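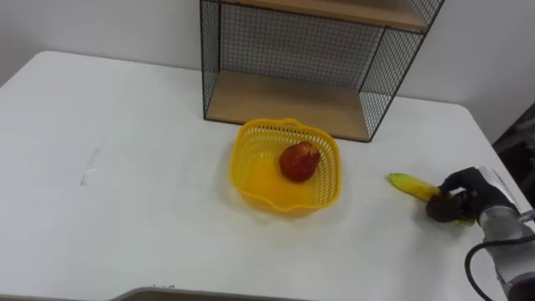

Mesh shelf with the lower board cleared, yellow basket in front

From: Lachlan Ngata
To: Harklow house list
Subject: Re: small shelf for the common kitchen table

Dear all,

I am answering to the message of Kylie and I will try to keep it in order. Excuse me if some expression is not perfect, I write this in the evening after work.

Kylie Fairweather wrote:
> Hello everyone, I have seen that the black mesh shelf has arrived on
> the white table. Before we fill it, can somebody tell me three things?
> Are the boards real wood, or the printed kind? Will it mark the table?
> And where will the yellow basket live? In October we had the tea, the
> batteries and the post all in one heap and I would not like to see
> this again.
> Kylie

To the first question. The boards are light wood, and they are not painted. I have rubbed them with a little oil on the upper side only, so please do not put a wet cup directly on them. If something spills, a dry cloth is enough. I would prefer that we do not use the kitchen spray there, it left a pale spot on my own cutting board at home.

To the second question. The lower board lies directly on the table, with the black metal going round it, and I was also a little worried. I have ordered felt pads from Ekport, a sheet of 39 small round ones, and they should come to the letter box of flat 7. Until then please lift the shelf when you want to move it, and do not push. The table has already some faint smudges, but these I think will come off with warm water and a drop of washing-up liquid.

To the third question I have only a proposal. The yellow basket has the small handle on one side, so it can be pulled out like a drawer if it goes on the lower board with the handle to the front. In the photograph the handle looks to the shelf, so it must be turned round first. I have not measured if the basket passes between the two sides. Who has a tape measure, please write me the inner width of the shelf and the outer width of the basket, both in centimetres.

If it does not pass, then I would leave the basket standing before the shelf and use it for the post only. The sides have small holes, therefore it is not good for loose tea or sugar or anything with crumbs. Batteries I would put in a closed tin. I have 2 empty tins from Brusora biscuits, and I can bring them down.

For the upper board I thought of the tea and the coffee filters. Heavy things, like the big jar of rice, should go below, so that the shelf stands well. Jeon from the ground floor asked if he can hang hooks on the mesh for the scissors and the bottle opener. For me this is fine on the right side, but on the back the hooks will scratch the wall, which was painted new in spring.

About the costs: the shelf was paid from the common money and the receipt is in the blue folder. The pads I pay myself, they are cheap. If you find that a second shelf of the same kind is needed, please let us first use this one for a month.

Kylie, I hope this answers what you asked. If you are against the basket on the lower board, tell me before I bring the tins, and we can look at it together in the kitchen after 19:00.

With kind regards,
Lachlan

--
Harklow house list. To leave the list, send an empty message with the subject "leave".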